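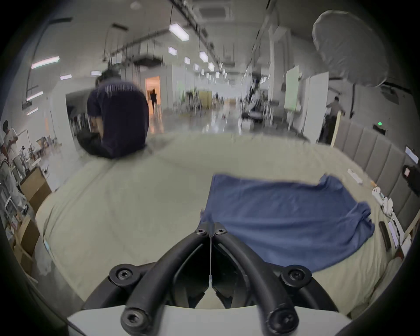
My mother ironed pillowcases. She ironed tea towels also, and my father's handkerchiefs, and when I was seven she gave me the handkerchiefs to do, because a handkerchief is flat and square and a child can't ruin it. I have been thinking about this since I read a newspaper column in June which argued that we should stop teaching housework to children. The writer's opinion was that these jobs will soon be bought from someone else by everybody who can pay, and that the hours are better spent on mathematics or sleep. I cut the column out and I have been arguing with it in my kitchen for months. Now I would like to argue with it on paper.

First I must be fair. There is a lot in the column I agree with. In my mother's house the lessons were for my sister and me, and my brothers were outside on their bicycles. When people my age speak with warm feeling about learning to keep a house, I always want to ask who was learning and who was playing. If teaching housework means what it meant then, I don't want it back. I would throw away the handkerchiefs and the iron with them.

But the column didn't say that. It said the knowledge itself is of small value. On this point I disagree completely.

I came to this country at 20 with one suitcase and a place in a shared house in Prudside. There were five of us, all students, from four countries. I had expected that language would be our difficulty. Language was fine. We had our dictionaries and a lot of patience, and two of us spoke French. What almost finished us was the kitchen sink. One boy, a very kind person and very clever, had truly never washed a plate. He didn't refuse to do it. He simply didn't see it. He would walk past the sink as I walk past a car engine, with no idea that something in there was waiting for him. When we explained, he was ashamed, and then he was angry that we had made him ashamed, and for two weeks he ate only in his room.

I was angry too, at that time. I am not angry now. I think he had been cheated. His parents loved him and had given him every hour for his studies, and they sent him across the world unable to look after himself or to live beside other people. He could solve equations I couldn't even read. He was afraid of the washing machine.
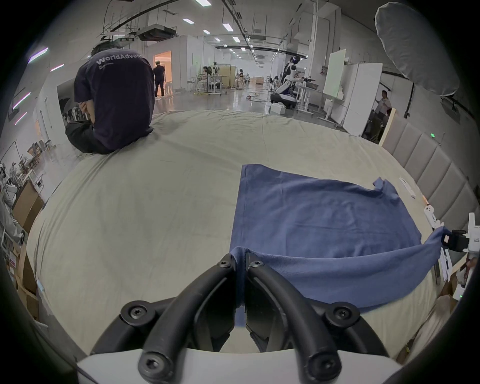

The word I keep coming back to is "see". To know how to do a job is one half of it, and perhaps the smaller half. The other half is to notice that the job exists. A person who has cleaned a bathroom many times enters a bathroom differently from a person who has never done it. She hangs the towel. She wipes the hair from the basin without making a decision. I don't believe you can learn this from a video at the age of twenty-five, or you can, but slowly and with some pain, in the way I learned English articles. I still make mistakes with the articles.

The column had an answer ready for this. It said that if the work is paid, then nobody at home needs to notice. I used to do that paid work. For three years I cleaned for a small company called Skutlow, mostly in flats, sometimes in offices, and I can tell you that the people who had never cleaned were the hardest people to clean for. They were not bad people. They had no idea how long anything took. A woman once asked me to do the oven, the windows and all of the cupboards in one visit of two hours, and she asked it politely, with a cup of tea for me in her hand. She had no way to know that the oven alone was most of the morning. The clients who had done it themselves knew what they were asking. They also knew when it was done well, and they told me so. It was pleasant to be told.

My friend Hauwa Nwosu worked with me at Skutlow and she now runs her own business with 7 employees. She disagrees with me about nearly everything, and here also. When I read her the column on the phone she said the writer was right, and please could more people stop cleaning their own houses, she has wages to pay. Then we talked more seriously. Her view is that I make something holy from a thing that is only tiring. Her mother did laundry by hand for eight people and got from it bad shoulders and no wisdom. When the first machine came to their house, her mother sat down in front of it and watched the whole wash, and she didn't say one word about lost skills.

I have no good reply to that. I would have watched it too.

So let me make my claim smaller. I don't say that housework is noble or that it makes the character. I have met tidy people who were terrible. I don't want anybody to wash by hand, and I have not ironed a pillowcase since I left home. I say only that a young person should leave their parents' house able to feed themselves, wash what they wear, and leave a room fit for the next person. I put it in the same family as crossing the road or reading a bus timetable. We don't ask if reading a bus timetable is a good use of a child's talent.
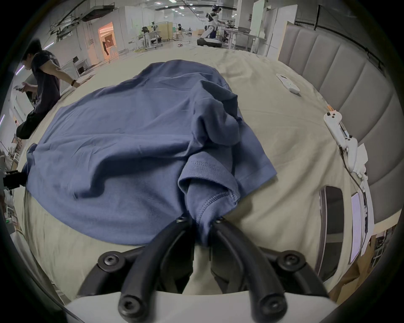 There is the question of who should teach it. Some of my neighbours say the school, and I have sympathy, for the parents on our street work long hours and come home with nothing left. The secondary school near us did have a home economics room until it became a computer room. I looked in the old school booklet, which a neighbour had kept, and the course was 68 pages long. A good part of it was about sauces. There was one page on how to share out the jobs in a household, and I would have made that page the whole course. A white sauce you can look up. How to say to another person "I did it last week and the week before, and I am tired," without shouting, this is hard, and we leave everybody to find it out alone, often in a marriage.

In my own home I have not been a model. I have two sons. The older one learned because I was strict and had energy. With the younger one I was working nights and it was quicker to do everything by myself, and I did, and when he was fifteen I discovered that he believed bedsheets were changed only when somebody was sick. I don't know where he thought the clean ones came from. We began late. He complained a lot, and he was slow, and for a whole winter our towels were grey because of one black sock. It cost me more time than it saved me, in the beginning, and I think this is the true reason parents give up. It isn't that we think the knowledge has no value. We are tired at six o'clock and the child is slow.

The writer of the column counted the hours. A child who does half an hour of housework each day, he wrote, loses more than 180 hours in a year, and he rounded it to 200 to make his point stronger. I noticed that. He then asked what a child could learn in so many hours. It is a fair question, though he asks it only about the dishes. He doesn't ask it about the telephone, or about sitting in the car. And he counts as if the time at the sink is empty. The best talks I had with my older son were at the sink, him with the cloth, both of us looking at the plates and not at each other. He told me there that he wanted to leave university. I don't think he would have said it across a table.

My younger son lives now with two friends above a shop. I visited in the spring, and I tried very hard not to look at the floor. The floor was bad. But on the fridge there was a paper with three names on it and the jobs beside them, and some jobs were crossed out, and next to the bins someone had written in big letters YOUR TURN, and under it, smaller, sorry, done.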